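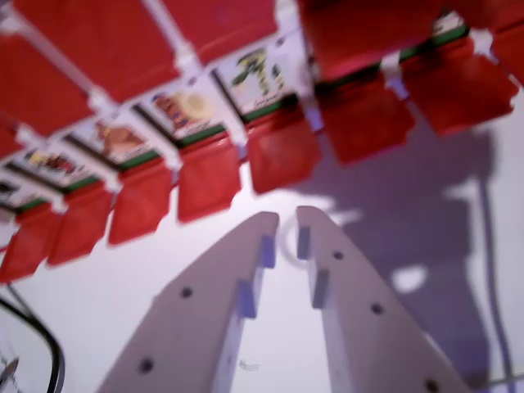

Two gray fingers with a narrow gap between them.

I finally got my night guard. My dentist over in Bukby had been bringing it up at every cleaning for four years, and every time I nodded and said I'd think about it, and then I drove home and thought about lunch. What changed my mind was a small chip on a lower front tooth that I found with my tongue one morning in March while I was waiting on the coffee. It didn't hurt at all. It just felt like somebody else's tooth, and I couldn't leave it alone!

So in I went. The chip got smoothed down in less time than it took me to find parking, and then we had the grinding talk again, and this time I listened. Apparently my back teeth are worn pretty flat for my age (I did not ask what age they looked like). They took the molds that same visit, with the tray of goop I remember from having braces as a kid, only now it tastes faintly of mint and sets a lot faster. I still drooled on the bib.

The guard took nearly 23 days to come back from the lab, which felt long, and the first night I wore it I was sure I'd made a mistake. It was tight and my mouth watered like crazy. I woke up at 2 and found it on the pillow, with no memory of taking it out. The second night was the same. By the end of the first week I was sleeping through, and the dull ache I used to get in front of my ears, the one I'd always blamed on my old pillow, had started to fade.

A few things I've picked up, in case you have one coming. Rinse it in cool water, because hot water can warp it. Brush it with a plain soft brush and skip the toothpaste, which can scratch. Let it dry before you shut the case. And if you have a dog, put the case up high. Mine is on the shelf over the sink now, behind the cotton balls, after a close call I'd like to forget.

I go back in 7 weeks so they can check the fit and look at that back molar again. I'll let you all know how it goes.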